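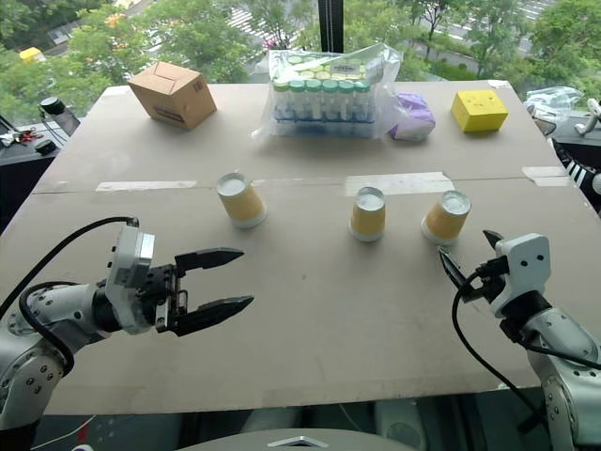

Cup cell at Onach, left gripper open in front of the first cup.

Home Forums Members Search Log in

Two-arm cup cell: wrist cable routing and table surface, service practice

h_hollenstein
The Onach group is revising its service sheet for the two-arm cup cell and would welcome comments from other sites before the new version takes effect in October. The sheet covers cable routing at both wrists, the gripper fingers, and the working surface. Three points are proposed.

First, the wrist cables are to be inspected every 70 operating hours. The inspector moves each arm slowly through its full working range and watches the loop for contact with the forearm and with the near edge of the table. Second, the fingers are to be removed and cleaned at the same interval. Third, the surface is to be replaced as a whole at 2,000 hours, and the tape on the seam is to be renewed whenever an edge has lifted.

Our present cable on the right arm has been in service for 1,120 hours. No fault has been recorded against it.

Hubert Hollenstein
Onach

pluka_service
Thank you for sharing the draft. Pluka operates a cell of the same layout and agrees with the cable interval. We do not agree with the second point. Removing the fingers every 70 hours places needless wear on the screws and requires a new alignment each time. We clean the fingers in place with a dry brush and remove them only when the grip has become uneven.

We would also ask that the sheet state who is permitted to reset the arms after an inspection. The draft is silent on this.

thaler_b
I must side with Onach on the fingers, at least in part. Dust from paper cups and from cardboard collects behind the finger mounts, and a brush does not reach it. At Danzer the fingers were cleaned in place for a long period, and when they were finally taken off, the mounting faces were found to be packed with fiber. A longer interval may be suitable, but the step itself should stay in the sheet.

Balthasar Thaler

h_hollenstein
Both remarks are noted. On the question of authority, resets will be limited to the cell supervisor and one named deputy. The wording will be added.

May I ask members to comment on the cable loop as well? Urnel has suggested tying it closely to the forearm along its whole length.
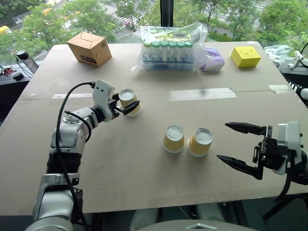

thaler_b
Tying the cable along its whole length would be a mistake in my view. The wrist must be free to turn, and a cable held tightly on both sides of a joint will fail at the tie. The left arm at Onach is a fair case: with a cup held sideways above the table, the thick cable still has a loop at the wrist before it runs down the arm. I would keep that loop and place a tie only on the forearm, where the cable does not have to bend. A second matter is the seam between the two cardboard sheets. The tape is in separate pieces along it, and I would prefer one continuous strip, laid flat and pressed down with a roller, so that no cup rim can catch on an end.

urnel_cell2
Our suggestion was made after a loose cable swept a cup from the table during a return movement. We accept the point about the joint. Would a tie on the forearm with a fixed allowance of slack be acceptable to all sites? The allowance could be set with the wrist turned to its limit in each direction and then marked on the cable with paint.

As regards the seam, we have used a continuous strip and do not recommend it. When one part lifts, the full length has to come up -- and it takes the top layer of the cardboard with it. Short pieces can be replaced singly.

pluka_service
We support the paint mark. We would add that the mark should be checked after any collision stop, whether or not the cable appears to have moved.

On tape, we have no firm position. A single sheet without a seam would settle the matter, if a supplier can be found for that size.

thaler_b
I withdraw nothing on the tape, but I can accept short pieces if the ends are butted and the sheet requires a check by hand before each shift. A fingertip will find a raised end sooner than the eye.

h_hollenstein
The following will go into the revised draft. Cable inspection stays at 70 hours, with a forearm tie and a paint mark for slack. Finger removal moves to every second inspection, with brushing in place at the others. Pluka's objection will be recorded beside that item. The tape remains in short pieces with a check by hand before each shift. The 2,000-hour figure for the surface has drawn no comment and stands.

Sites that wish to object should reply in this thread before the draft is issued.

pluka_service
Received. We will send our alignment times for the finger screws separately, as they bear on the second item.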